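The Deposit

Forough Taheri had been told the apartment came with a kitchen, and when she opened the door at a quarter past four she had to admit there was one. She did not have to admit anything else.

"It's compact," said the woman from Girora, who had the keys on a lanyard and didn't come past the hallway.

"It's a closet with a faucet."

"People find it's all they need."

Forough had rented in Tustdale for eleven years and had heard that sentence from four different agencies. People, whoever they were, seemed to need less every time. She ran the water, which came out. She opened the one drawer, which also came out, all the way, and had to be fed back onto its rails. The woman from Girora wrote something on her clipboard and didn't say what.

"The deposit is 531," the woman said.

"Why 531?"

"It's calculated."

"Out of what?"

The woman looked at her clipboard as if it might be written there. "The system calculates it," she said.

Forough paid it, because the lease on the old place ran out at the end of March and because the window faced the right way. She didn't for one minute believe she'd see it again.

The table was another story. It was the only furniture that came with the place, white on top and a little gray if you looked at it in the afternoon, and it was listed on the inventory as "dining surface, good." She had asked for the word "good" to be taken off. She had owned a table like that once and she knew what they did when you set a hot pan on them. The woman said the inventory couldn't be changed after it was printed. Forough said in that case she would like a pen. They stood in the hallway over that for some time, and in the end she wrote "fair" next to "good" in blue ink and both of them initialed it.

Her sister-in-law came over that evening with a box. Mahsa Jafarzadeh had never arrived anywhere without a box. She put it on the floor, because Forough wouldn't have it on the table, and started handing things up out of it.

"Plates," said Mahsa. "You said you had no plates."

"I said I had no plates I liked."

"Well, now you have one you can dislike. Look, it's nearly purple."

It was nearly gray, in Forough's opinion. She put it down on the table, over toward the dark corner, and Mahsa laid the ketchup on top of it because it was the next thing out of the box and her hands were full. 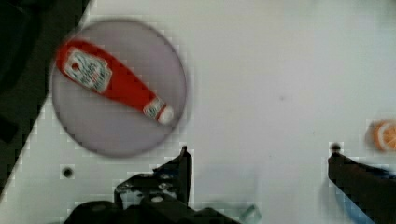
"I don't eat ketchup," Forough said.

"Darius does."

"Darius is nine. He doesn't live here."

"He'll visit. He'll want something to put ketchup on and then you'll be glad."

Forough had her doubts. Her nephew had visited twice in the last year and both times had eaten crackers and gone to sleep on a coat. She stood the bottle up on its cap, the way you're supposed to, and it fell over, so she laid it down again and turned to see what else she was going to be grateful for.

There was a slice of orange, for one thing. It had come out of the box with everything else and Mahsa set it down as though that were normal.

"What is that?"

"It's an orange slice."

"I can see what it is. Where's the rest of it?"

"There isn't a rest. It was in with the kitchen things, so I brought it with the kitchen things. You're very suspicious of everything, you know that? You moved across town, you got a window, you've got running water. You could try being pleased for an evening."

Forough said she would be pleased when the deposit was back in her account. Mahsa said that was two years off. Forough said she could wait.

They worked for a while without talking. Mahsa had a system, or said she had. Big things went to the back of the table, small things in front, and anything she couldn't name went in the middle until somebody named it. Forough had seen this system in operation at Mahsa's own house, where the middle had been growing since the wedding. She kept that to herself. She found a place on the shelf for a saucepan, and then a better place for it, and then put it back in the first one.

"Did you ever call those people?" Mahsa asked, with her head in the box.

"What people?"

"The Kevus people. About your money."

Forough had not called the Kevus people. Kevus was a savings club that Mahsa's cousin had joined, where you put in 100 a month and at the end of it, by a process described in a brochure, you had 4,000. Forough had read the brochure twice, both sides. It had a photograph of a couple on a boat. It said a lot about trust and community, and it had an arrow going up, and no part of it said where the extra came from.

"I'm thinking about it," she said.

"You've been thinking about it since last summer. Parvin got hers."

"Did she? Did you see it?"

"She told me."

"She told you she got it, or she told you they told her she was getting it?"

Mahsa came up out of the box with her hair in her face and a colander in her hand. She plainly had an answer and plainly didn't like it.

"She's getting it in the spring," she said.

"It's spring."

"It's March," said Mahsa, and banged the colander down.

It was a good colander, Forough would give it that. Green, like mint ice cream, and big enough for rice for ten people. She couldn't think of ten people. There was a mug that almost matched it, a duller green, and she picked the mug up and looked inside it for cracks and then held it to the light and looked for them again.

"It's from Workneh," Mahsa said. "The one on the corner by the bus stop. They're closing down, everything was half off."

"They've been closing down since I was married."

"Well, this time they had a sign."

"They had a sign then."

But the mug was sound. She tapped it with her fingernail and it rang properly, and she put it on the table behind everything else where it wouldn't get knocked. She thought she might have coffee out of it in the morning if the stove worked. She had seen the stove light. She had not seen it boil anything, and she considered those to be two separate claims.

At the very bottom of the box, under a dish towel, was the banana. 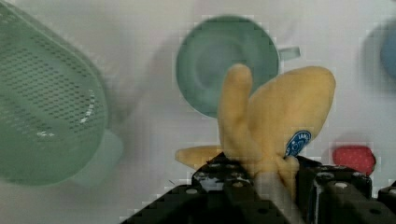
"No," said Forough.

"It's Darius's. He wanted you to have it."

"It's a toy."

"He said your new house wouldn't have anybody in it."

Forough turned it over. It was soft, a pale fuzzy yellow, with the peel already coming down, and some factory had gone to the trouble of giving it a little blue oval sticker of the kind real ones have. She tried to push the peel closed. It flopped open again. She was fairly sure a boy of nine did not give up a thing like this without being asked to, and she said so.

"Nobody asked him," said Mahsa.

"You didn't say, why don't you pick something for your aunt?"

"I said we were going to your new place. He went upstairs and came down with that and put it in the box himself. Under the towel, so it wouldn't get cold." She had started folding the box flat, pushing on it with her knee. "Call him if you don't believe me. He's up till eight-thirty."

It was ten past. Forough looked at the phone for longer than she needed to. It was quite possible he'd been coached, Mahsa had coached him before, there had been a whole speech at Nowruz one year that no child ever wrote. She would be able to tell. She always could.

He answered himself, breathing hard, as if he'd run for it.

"Did you get it?" he said.

"I got it. What's it for?"

There was a pause. Behind it she could hear a television and her brother telling someone to put their shoes away.

"It's not for anything," Darius said. "It's a banana. You can put it on your bed or you can put it in the kitchen. If you don't like it you have to give it back, though. You can't give it to someone else."

"So it's a loan."

"No, it's yours. But if you don't like it."

"And what happens if something spills on it?"

He thought about that. She could hear him thinking.

"You can wash it," he said. "I spilled soup on it once. It's fine."

Forough asked what kind of soup, and he told her, and she asked how long ago, and he told her that too. Mahsa had her coat on by then and was standing in the doorway pointing at her watch. Forough waved her off. She pulled the drawer open with her free hand, carefully this time, and went looking for the blue pen and the inventory.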